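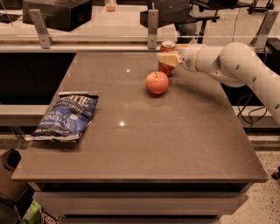

July, Sunday, morning session
Chips and humidity, second round

Started at 8:15. The building is quiet on Sunday and the door of the test room stays closed, so the humidity does not jump each time somebody goes for coffee. I will try to do all the weighings on this day of the week from now on.

Question for this round is the same as before: how fast does an opened bag of potato chips become soft, and at which humidity do we start to notice it in the mouth. The people at Vonow want a clip for opened bags, and before we test any clip we must know what happens with no clip at all. In the first round I mixed chips from different bags in one dish, and afterwards I could not say if the spread came from the bags or from the air. My mistake. Now each dish gets chips from one bag only, and the bag is written on the lid.

Setup
Four glass jars with tight lids, a saturated salt solution at the bottom, the chips above it on a small mesh. Lithium chloride gives 11 percent relative humidity, magnesium chloride gives 33 percent. Table salt is for the middle-high jar, potassium chloride for the wet one. In all four there must be undissolved salt visible on the bottom. If it is all dissolved, the solution is not saturated any more and the number in the book is not true for that jar. I found the magnesium chloride jar almost clear on Friday evening and added more salt, then gave it the night to settle before I put chips in.

The lithium chloride is from the old bottle that came from Itdale when their lab moved. The label is yellow but readable. Gloves, and the waste goes to the salt container, please not in the sink.

Balance
Warmed up one hour. The check weight was good at the start and again at the end. There is a slow drift when the ventilation is on, so I switch it off for each weighing and wait until the last digit stays. The full magnesium chloride jar with mesh and lid was 763 g, and I write it here because the paper sticker on that jar has fallen off two times already.

Weighing the chips themselves is a small art. They lose crumbs on the mesh, and a crumb lost looks exactly like water lost. I now lift the mesh and chips together and never touch the chips with tweezers. The mesh was weighed alone before. It is slower but the numbers became much calmer.

What I saw until lunch
Driest jar: no change in sound when broken, the weight went a little down. So the chips take up some water already between opening the bag and arriving in the jar, and they give it back. I think we should open the bag only when the jar is ready and not before.

33 percent jar: almost flat. I can not taste any difference to a fresh one.

Table salt jar: clearly softer after one night. They bend before they break. The seasoned ones looked shiny and felt sticky, the plain ones less so.

Wet jar: not pleasant. I stopped tasting there.

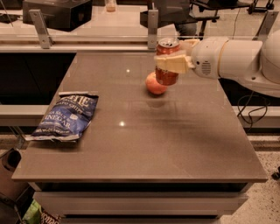
The seasoned chips bother me. The salt on the surface starts to pull water by itself when the air is above a certain humidity, and the sour powder seems to start earlier than the salt does. On the plain chips the curve goes up slowly and bends over. On the sea salt and vinegar ones there is a step in the first hours, then it continues like the plain ones. If this step is real, one test with plain chips is not enough for the clip, and Vonow should hear that before they print anything about crispness on the package.

It may also be an effect of the position. The seasoned dish stood closer to the solution, because the mesh in that jar is bent. I have straightened the mesh and will repeat with the two dishes exchanged.

Crispness test
The Dvorak force stand works again after I cleaned the rail. I used the flat-ended probe and the ring support, slow speed, one chip at a time, curved side up. Very curved chips I put away, also the folded ones -- they break in two places and the software takes the wrong peak. The log on the stand stops by itself at 2,000 points, so with the fine sampling setting the end of a slow test is missing. I lost two curves before I understood this. Use the medium setting.

The peak force alone does not say much. A soft chip can carry nearly the same load as a crisp one, only it bends more on the way. The number of small sharp drops in the curve follows the taste better. I would like to use this as our main value, but somebody with better statistics than me should look at it first.

Smell
The cabinet under the jars smells of vinegar now. I left it open over lunch with the window open too. Please keep the reference bags for the other project somewhere else, the upper shelf is free.

Open points
-- Order magnesium chloride, the can is around one third full.
-- New mesh for the table salt jar, same size as the others.
-- Ask the group in Jenanport what temperature they had. Their curves are faster than mine, and two or three degrees could explain part of it.
-- Thermometer inside the jar and not next to it.
-- Exchange the dishes and repeat the seasoned run.
-- Check if the bags were stored lying or standing. The powder falls to the bottom when they stand, and then chips from the top and chips from the bottom are not the same sample.

Afternoon, 3:40. Dishes exchanged, lids greased again, ventilation off. First weighing done for all four. The step seems to be there again in the seasoned dish, a bit smaller than in the morning. Next weighing at 6:00, then I leave them closed overnight.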